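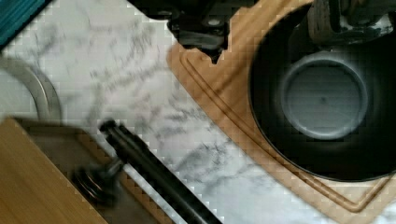

What takes the shine off a marble benchtop when the stone has been sealed?
Acid. Sealer slows liquids soaking into the stone. It does nothing to stop lemon juice or vinegar reacting with the calcite at the surface, and the dull patch left behind is called an etch.

---

Stains and etches get lumped together and they need different treatment. A stain is darker than the stone around it and has gone in. An etch is usually lighter or duller and sits on top. Run a fingernail over it. If the texture changes, it's an etch.

---

Water test for sealer: put down a spoonful of water, leave it, wipe it off. If the stone underneath has darkened, the sealer is finished in that spot. Test near the sink and near the cooktop. The far corner will pass for years and tells you very little.

---

I use a penetrating sealer from Mernlow. Thin coat, wait the time on the tin, buff off every trace. Two coats. Residue left to dry goes hazy and you will spend an evening getting it off with more sealer and a rag.

---

Topical coatings are a separate product. They form a film, the film takes the acid, and the film scratches. Fine on a bathroom vanity. I wouldn't put one where people cook.

---

Oil stains: bicarb and water mixed to the thickness of peanut butter, spread 5 mm deep, covered with cling wrap, edges taped. Leave it overnight, then take the wrap off and let the paste dry completely before you lift it. Mine needed 3 rounds in April for a ring of olive oil.

---

Light etches on polished marble can be worked back with a polishing powder and a damp felt pad. On a honed finish the powder will leave a bright spot, and that is more obvious than the etch was. Honed stone gets a fine abrasive pad, used evenly over a wider area.

---

Daily cleaning is warm water, a drop of neutral dish soap, rinse, dry. Check the label on anything sold as a "natural" spray. Plenty are citric acid or vinegar with a scent added.

---

Quote for a full re-hone of our kitchen, including the island and splashback: $3,421. The tin of sealer was a good deal less. I'm living with the etches for now.

---

Correction to the poultice post: use plastic scrapers only. Metal leaves grey marks on pale stone and those are another job again.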